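Folding for other people: a talk with Nouhaila Ait Ali

Nouhaila Ait Ali has folded laundry for a living, on and off, since she was nineteen. She started in the back of a hotel in Brulau, moved to a wash-and-fold shop in Ponutcombe, and now teaches folding to new hires at Tagle, a laundry service that takes in clothes and linens from households in both towns. We spoke on a morning in May, before the first bags of the day came in.

She begins every new hire with plain white things. "White shows you everything," she said. "You see the crease, you see the edge that doesn't line up. With a dark pattern you can get away with a lot, and I don't want them to get away with it in the first week."

The second thing she cares about is the table. She likes a flat brown surface with nothing printed on it, and she likes lines on it. Blue tape is her choice because it comes up again without leaving glue behind. "You give your eye a straight line and your hands follow it. Some people can fold straight on a bed. I can't, and I've been doing this a long time."
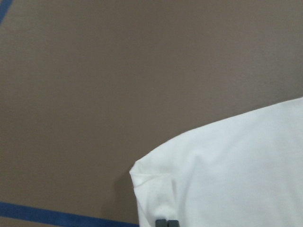

Tape was unnecessary, in Farida's opinion; she had folded for the Brulau hotel out of a rolling cart for years and her stacks stood up fine. Ait Ali laughed when I passed this on. She and Farida worked the same shift once, and the argument goes back to then. "Her stacks did stand up," she said. "But hotel towels are all the same size. You learn one towel and you know them all. Household laundry is different. Every family has towels from four different places, and half of them have shrunk crooked."

The hotel is where she learned to work fast. Her best shift there came to 1,134 pieces, towels and pillowcases together, and she remembers the number only because the supervisor wrote it on the wall in pencil. She does not recommend it. "My shoulders hurt for days. At Tagle I would rather see 202 pieces done well than 1,000 that somebody has to open up and fold again."

Towels come first in her training. She has people lay the towel down and smooth it from the middle out with the flat of the hand before they make any fold. Then the long edges go in, then the short ends, with the selvage tucked inside so that the shelf side shows one clean fold. Most beginners want to pull at the corners.

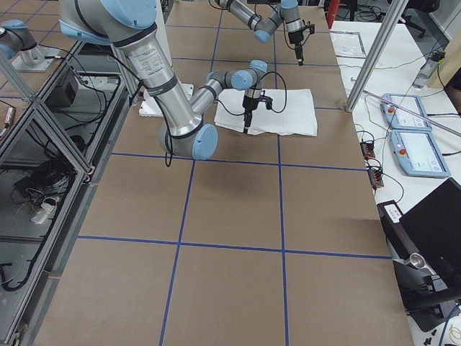

Pulling stretches the cloth on the bias, she explained, and a towel that has been stretched will not lie square no matter how it is folded afterward. Her fix is to shake it out once and start over. It takes a few seconds. People resist because they feel they are losing time, and she lets them resist for a day or so until they have refolded enough towels to change their minds.

After towels come T-shirts, and these are harder. The cloth is thin, it clings to itself, and the sleeves have to go somewhere. I asked whether there was one right way. She said there were at least five and that she had quit arguing over them, with one exception: the neckline should be easy to find when the shirt is done.

"When you open a drawer you look for the collar," she said. "That's how you know what you are picking up. If the collar is buried inside, you pull the whole shirt out to see what it is, and now the drawer is a mess."

Printed shirts get extra attention. A customer will usually want the print facing up, so the sleeves and sides go behind. Learners often forget and fold across the front, and then the writing is half covered. Ait Ali has read a great many shirts this way. Some of the English on them makes no sense at all, she said, and she has favorites that she looks forward to seeing come back through the wash.
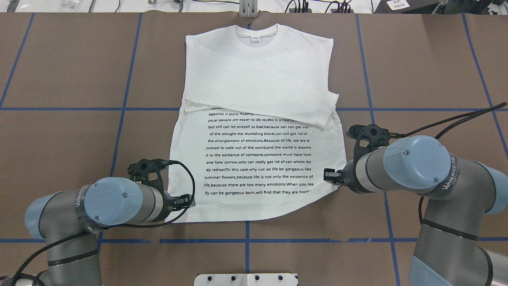
A white T-shirt partway through folding, with lines about life and summer flowers printed on the lower front.

She had less patience for the folding boards that are sold for home use. Tagle bought a set from a supplier called Cilitz two years ago and they are now under the sink. "They're fine for adult mediums," she said. "Put a child's shirt on one and you spend your time fixing it. Put a big man's shirt on it and the bottom hangs off." The shop switched back to bare tables the same month.

What she teaches in place of the board is a way of looking at the shirt before touching it. Find the two shoulder seams. Find the hem. Decide how wide the finished piece will be, and keep that width for every shirt in the bag, large or small, so that they stack. Only then bring the sides in. If the shirt has ended up at an angle to the table, turn the shirt.

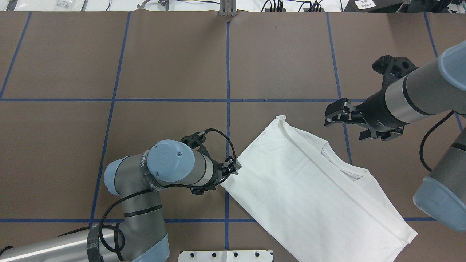 Turning it sounds too simple to mention, but she mentions it several times a day. New people walk around the table, or twist at the waist, and by noon their backs are sore. She has them slide both hands under the cloth, palms up, and swing it around until the hem is parallel to the near edge. A long fold made on the diagonal can be saved this way too, as long as it hasn't been pressed down hard. Once a crease has been pressed into cotton jersey, it stays until the next wash.

Last year the shop counted for the first time how many pieces came back from customers with a complaint about the folding. Out of 2,946 checked, most of the complaints were about fitted sheets. I asked her about fitted sheets.

"Roll them," she said. "I know how to fold one. I can show you. But when I get home I roll mine up and put it in the closet and shut the door."

At home she has two drawers for shirts and does them in the evening with the radio on. Her daughter folds her own clothes and does it differently, in small bundles standing on end. Ait Ali has tried it and says it works well for socks.

The first van pulled up at ten past eight, and she went out to help carry the bags in.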